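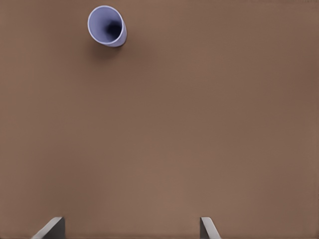 Workshop Tips: House Rules for a Bench Arm

Most of the questions we get at Keltley now come from people who have put a robot arm, or a pair of them, on a home workshop bench or a kitchen-sized table. The arms come with a manual. The manual covers the arm. It rarely covers the table, the cups and bowls you practice with, or the other people in the house, so these tips do.

None of this replaces the safety section of your own manual or any standard that applies where you live. If you use the arm for paid work, the workplace rules apply to you even if the workplace is your garage.

Clearing the table

Put out only what the job uses. Tools, coffee, phones and spare screws go on another surface before the power goes on. A forgotten hex key gets pushed along by a gripper and ends up under something.

Mark the reach of each arm on the floor with tape. Stretch the arm out by hand with the power off, mark that distance, then add 300 mm. People and pets stay outside the tape while the arm is live. If the tape runs across a doorway, move the table.

A plain matte top is easier to work with than a shiny one. Glare confuses cameras and it confuses you when you are judging how far a fingertip is from the surface. Brown or gray is fine. Skip patterned tablecloths altogether, as they also bunch up under the fingers.

Choosing practice pieces

Start with light, empty dishes that you would not mind losing. Keep glass and good china out of it. Solid colors that stand out from the table help, and giving each kind of piece its own color makes it much easier to write down what went wrong.

Check rims for chips before every session. A chipped rim catches on the gripper pads and cuts them. We throw chipped pieces out, even the ones that still look usable.

Leave room between pieces. The gap should be wider than the open gripper, so that the fingers can come down on either side of one piece without touching the next. For small cups, remember that the fingers need space on the outside of the wall as well as above the rim.

Dishes used for practice do not go back in the kitchen cupboard. Grease from the joints and dust from the pads get on them. Ours live in a box marked Solís, after the first project we used them on, and the name has stuck.

Speed

Run every new routine slowly first. On our Emholm pair we set the limit at 200 mm per second for anything that has not been run before and leave it there until the routine has finished 3 times in a row with no stops. After that we raise it in small steps. Write the setting on the card by the table – the next person will not guess it.

Turning the speed up to see what happens is not a test.

Two arms on one table

Decide which arm owns which part of the table and write it down. Left and right should always mean the robot's left and right, whichever side you are standing on. If you stand facing the robot the two are swapped, and this causes more mistakes than anything else on this page. A strip of tape on each forearm with L or R on it fixes it.

While one arm is carrying something, keep the other one still and well clear. When both have to move, set up the routine so that only one can enter the shared middle strip at a time.

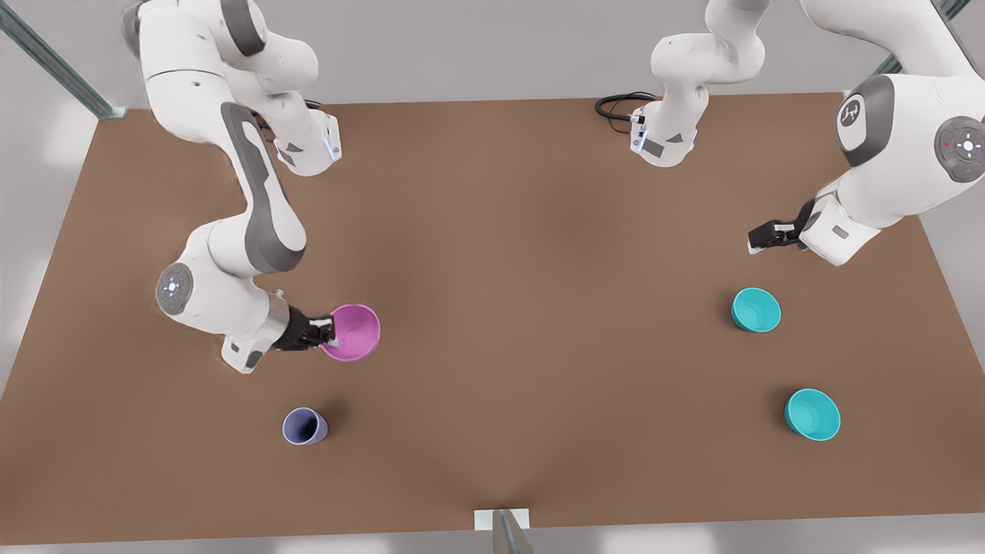
Right arm holding the magenta bowl by its rim, left gripper empty and to one side.

Rims are a fair place to grip a bowl, but a bowl held that way will tilt. Keep it low over the table, and never carry liquid in it. If the bowl swings or slips, stop and regrip it. Adding force usually just bends the rim or marks the pads.

Route cables along the far side of the table and away from the elbows. A coil is fine if it cannot be hooked by a passing joint. Move each arm slowly through its full range and watch the cable the whole way, then do the same again with the arm going back.

Stopping

The stop button goes where you can hit it without leaning over the table. Test it at the start of every session with the arm moving slowly and nothing in the gripper. If it fails, you are finished for the day.

Never reach in to save a falling dish. Let it fall, press stop, and wait for the arms to come to rest. Find out beforehand whether your arm holds its position or sags when the power is cut, and what the gripper does with whatever it is holding. Some let go.

Status lights differ from maker to maker. Copy the color table out of your manual and tape it up by the bench. Do not treat a light as proof that an arm is safe to touch.

Checks and cleaning

Power off and unplugged for all of these.

Before each session: look over the gripper pads, wiggle the wrist, check that the table feet are tight.
Every 48 hours of running time: wipe down the joints with a dry cloth, check the frame bolts, look at the cable where it bends most.
Every January: replace the pads whether or not they look worn, and read the manual's safety pages again.

Dish soap on a damp cloth is enough for the tabletop. Dry it fully before setting anything out. We tried Funness spray on ours and went back to soap because the spray left a film that made the cups slide.

Keep a notebook by the bench with the date, the speed and any stops. Pencil works better than pen if your hands are greasy.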